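The Plondetti Puddle Street Stories: The Wrong Birthday Cake

By Uthai Phromma, with drawings by Arsalan Rana
Paperback, 195 pages
For readers of 8 and up, or for reading aloud to younger ones
Published by Tenddale

If your household has already been through the first Puddle Street book, you will know what you are in for, and you can probably skip straight down to the postage details. For everybody else, let us introduce Poon, who is nine and a bit, lives above a shoe repair shop in the rainy town of Drernby, and has never yet managed to carry a message from one end of the street to the other without changing it on the way.

In this second helping Poon is sent to collect a birthday cake for her great-aunt. She comes home with a very grand cake indeed, three tiers high and iced in green, and it is only when the candles are being lit that her brother reads the name on the top. The cake belongs to the mayor. The mayor, meanwhile, has been given a small sponge with 'Happy 90th, Auntie' on it and is not at all pleased, being (as he tells anyone who will listen) a good deal younger than that. Getting the two cakes swapped back takes Poon the rest of the book, by way of a locked library, a brass band, a goose and a wheelbarrow borrowed without quite enough asking.

There are 38 short chapters, most of them just the right size for one bedtime, though we should warn you that several end in such a pickle that you will be begged for another. Arsalan Rana's drawings turn up on nearly every spread, and the map of Puddle Street inside the front cover has been redone with the bakery in its proper place this time – thank you to the many sharp-eyed children who wrote in about it.

Uthai Phromma taught infants for years before she began writing, and it shows in the way the sentences trip along when you say them out loud. The jokes are silly, the grown-ups are sillier, and there is a rather lovely chapter near the middle, in which Poon and her great-aunt sit up late eating toast, that we have read more often than we strictly needed to. Nothing in it is frightening, apart perhaps from the goose.

What readers have told us

"My son laughed so much at the brass band that he had to go and get a drink of water. We have started it again from the beginning." – Ehsan Magsi

"A good one for children who have just got the hang of reading alone and want something that looks like a proper thick book. My class voted to have it at story time until January." – Shamim Siddiqui

Good to know

The two books can be read in either order, although a joke about the umbrella stand makes better sense if you have met it before. The type is large and well spaced. Copies are sent out in a stiff card envelope, and we are always happy to gift wrap and write a few words inside the card if you leave us a note with your order.

Orders for the signed edition close on 2019-11-30. Unsigned copies will be on sale as usual after that.
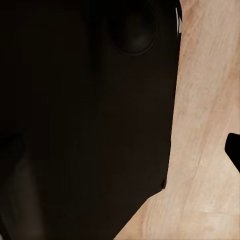 Dark surface with a round recess, computer-rendered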